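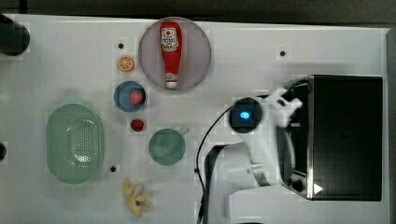
The museum should have opened its stores to the public years ago, in the view of Narayanan Chowdary, and the gallery upstairs would be better for it: fewer objects on show, more room between them, and the remainder kept where people can ask to see them.

That opinion was put during the first question session of the open day at the Clunine Museum, and much of the programme turned on it in one way or another.

Open day at the Clunine stores: visit report

Feb 18, 2026
By Kumaresan Achari
Museums & Heritage > Visits

The Clunine Museum admitted visitors to its collection stores for the first time since the move from the old building in Arumugam Street. Places were limited to 122, in groups of 10, with a final group of two admitted at the close of the afternoon. Each tour lasted a little under an hour and was led by a member of the collections department.

The stores occupy the ground floor of the former Beltis printing works. Visitors enter through the loading bay, leave coats and bags in lockers, and are asked to carry pencils only. The first room holds ceramics and glass on fixed shelving, arranged by place of making. The second holds framed pictures on sliding racks, several of which were drawn out for each group. A portrait of a harbour master, last exhibited before the move, attracted a good deal of attention, as did the old auction labels on the back of it.

The textile room was viewed from the doorway. Lighting there is kept low, and the larger pieces are rolled. The guide explained that the catalogue for this part of the collection is still partly on cards, and that a number of the earlier entries give a donor's surname and nothing more. Work on these will resume in March.

The Wirier Bequest

The longest stop was at the Wirier Bequest, which came to the museum as a single gift of 900 prints and drawings. It has never been shown as a whole. The terms of the gift require the sheets to be kept together and do not allow them to be lent, and this has limited their use in exhibitions elsewhere. Six sheets had been laid out for the visit — four views of the river and two studies of boats under repair. The condition of the paper is good, although one of the boat studies has an old fold across the middle.

Questions from the groups were mostly practical. Visitors asked how an appointment is made to see a particular sheet, whether photographs may be taken for private study, and how the museum decides what goes on display. Appointments are to be made in writing. Photography is permitted without flash, except in the textile room. On the matter of display, the department stated that the hang in the main gallery is reviewed every second year and that suggestions from the public are read.

Signs between the first and second rooms were poor, and two groups met in the corridor and had to wait. The lecture room was too small for the closing talk on frame repair, and some of those attending stood at the back. The talk itself was clear and well prepared.

A second open day has been proposed, with the same rooms and a longer stop at the picture racks. Requests for places should be addressed to the collections department at the Beltis building.

Filed under: Visits, Collections, Works on paper
10 shares | 2 comments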